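Minutes of the arm maintenance meeting, 03/01/2020
Present: Carmela Sala (chair), Sandro Bellini

1. Camera and gripper settings
Sandro went through the simulated house on the Badel setup, with views from the arm model at the door post, the wall with the poster and the wooden surface.
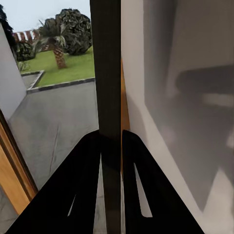
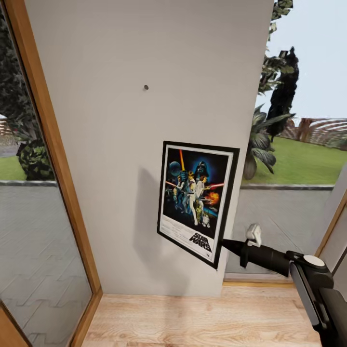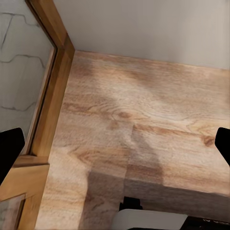

2. Wrist camera offset
The offset in the Clovari file is still the old one. Sandro to enter the new value and rerun set 216 - all 8 starts, with the finger model left alone.

3. Finger pads on the real arm
Pernotex has quoted for four pads. Carmela asked for the price with fitting screws included. Old pads stay on until then.

4. Joint service
Counter stands at 1,060 hours. Grease and belt check agreed for April. Carmela to book Sorrentino - mornings only.

5. Any other business
Spare cable to go back in the cell cupboard after use.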